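Plaliler: a word list of cookie and biscuit names

Last updated 3/5/21

Hi! I started Plaliler as a plain text file on my desktop, and it has grown to 3417 names for cookies, biscuits, crackers and all the crumbly stuff in between. I collect them from old recipe cards, church cookbooks and store flyers, mostly from Stostport and the towns up the coast (my spelling may wobble on the older ones, sorry).

What's in it

names.csv has one name per line, with the region, the source and a column called "kind" that I keep changing my mind about. Is a rusk a cookie? In September I said yes and moved 182 rows. I may move them back.

spellings.csv matches up names that are really the same thing. Shortbread alone has 12 entries, and that's before you get to people who write it as two words!
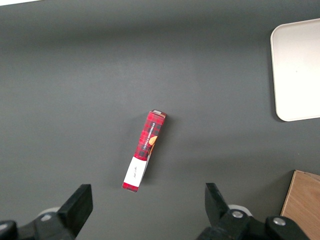

The regions are my own and pretty loose. If a flyer came from Skanard I marked it Skanard, even when the recipe clearly came from someplace else. There are 17 rows with no region at all, and I'd love help with those.

How to use it

Open it in any spreadsheet program. The files are UTF-8, so if the accents look like soup, check your import settings first. I use a little script called Mabula to sort everything and catch duplicates. It's in the tools folder, it's slow, and it hates tabs.

License

Do what you like with the list, just link back here. Send fixes as a pull request, one source per request please, and put the page number in the notes column if you have it.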